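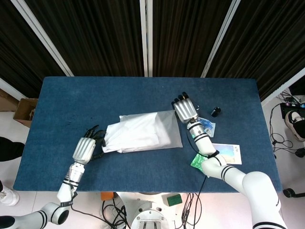

Thursday, late

Lost most of the afternoon to the left hand. It stopped responding at episode 206, partway through the bagging task. The fingers went slack, then the thumb pulled in on its own and the arm pushed down toward the table. I hit the stop. Zineb was on the far side with her hands nowhere near it, but we still wrote it up.

The log shows the hand dropping off the bus 2 times before that, each for under a second. We never noticed. The controller kept sending the last wrist position as if all was well, and that bothers me more than the dropout. If the hand goes quiet the arm should hold and wait. Ro-un says there is a timeout setting for this and somebody at Rallside set it to zero before the arms were shipped to us. He changed it to 40 milliseconds and we pulled the connector by hand to test it. The arm held.

As for the fault, Vicente thinks it's the cable on the left arm. It rubs when the elbow is low, and we have been running the elbow low all week because the plastic bag has to be pinched flat on the cloth. He wiggled the cable near the elbow and got the dropout to come back once, then not again. I don't call that proof. New cable is ordered from Prustwood, no date yet.

Right arm is fine. Despina wanted to carry on with that one alone, picking up the small packets and the card. I said no until the new timeout has run 50 cycles with nothing on the table. She was annoyed – we are behind – but she started the cycles before she went home.

To do tomorrow: check the right arm's timeout too, re-tie both cables with more slack, throw out everything after episode 190 or at least look at it again. Call Rallside about the zero.

Knee hurts. Bed.

Back to top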